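Home > Boards > Gadgets & Automation > Household machines

Will a machine ever sort the washing? (Split from "Robot hoovers, which one")

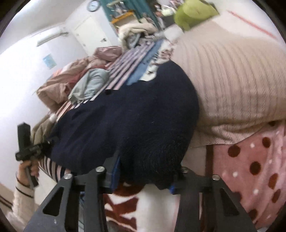
Navy knit in the gripper, plenty more on the bed

**kuusk_k**
I've moved this over so the hoover people can have their thread back. My position, for anyone just arriving: laundry is the most exciting job in the house for a machine, and I think we are closer than the gloomy lot believe! Look at what's in that heap. A knitted thing, stripes, a ribbed blanket, a polka dot piece, a comforter off to the left. Two fingers with blue pads have got hold of the navy one by a bunched-up bit, and that bunched-up bit is where all the fun is. Where's the hem? Where's the neck? You or I would know by feel in a second.

**Liette Beaudoin**
Love the enthusiasm, Kęstutis, but grabbing is the easy half. I ran the folding line at Condetley for years and we had a machine that did flat sheets beautifully, 1,000 an hour on a good shift. Give it one fitted sheet and it sulked until somebody came with a key. Jumpers went to the table by the window and were done by hand, every one.

**milagros_t**
1,000 an hour? Ours never got near that. What make?

**Liette Beaudoin**
A Mallwood, the long one with two feeders. Two people feeding, mind you, so you could say it was half human.

**alper.karabulut**
I'll disagree with both of you. Folding a jumper on a clear table is more or less doable now if you let the machine take its time. The heap is the hard part. Pull the navy one and does the stripy piece come with it? A knit snags on anything. And the colours don't help as much as you'd think, dark wool folded on itself is just one dark lump with no edges to look for.

**kuusk_k**
But that's what I mean by exciting – you don't have to see the edge. Lift it, let it hang, turn it, lift again from the lowest point. Gravity sorts half of it out for nothing. I tried it with kitchen tongs in each hand (yes, really) and got a cardigan flat in 70 seconds with my eyes half shut.

**Zyanya Tapia**
Tongs! I did this after reading your post and it is harder than it sounds. Towels fine, socks fine, a duvet cover nearly finished me. You don't notice how much you use your palms and your chin until you can't. I'd now pay good money for a machine with a chin.

**milagros_t**
Chin is underrated. I'd also ask for forearms.

**alper.karabulut**
70 seconds for one cardigan though. My two kids alone would keep it going all night.

**Zyanya Tapia**
So let it go all night? The dishwasher takes over two hours and I could do the plates in 15 minutes. Still wouldn't give it back.

**Liette Beaudoin**
Fair point, that. Slow doesn't bother me at home. At Tirkness, where I am now, slow is no use to anyone. We put 2,382 pieces through on our last full day and the mixed bags still go to people. I'd be delighted with a machine that only did the first bit: one item out of the heap and onto the belt, spread out, right side up or not. I'd hug it.

**kuusk_k**
One item at a time is where I'd put my money too. See, we agree!

**Liette Beaudoin**
We do not. You said two years. I say ten, and ribbed blankets last of all.

**milagros_t**
Could we say five for towels and leave wool out of it? I lost a good merino to a perfectly ordinary tumble dryer in January and I'm not ready to trust anything with pads on.

**alper.karabulut**
Soft pads might be kinder to it than my hands are. I'd worry more about buttons and zips. Has anyone tried the tongs on a zip?

**Zyanya Tapia**
Trying it tonight. Will report back, with timings.

Recent in Household machines
- Robot hoovers, which one (long thread, now 2,805 posts)
- Kuusisto window cleaner: stuck on the sill again
- Sock pairing by camera, my first go
- Dishwasher loading arms, worth waiting for?
- Quiet tumble dryers for a flat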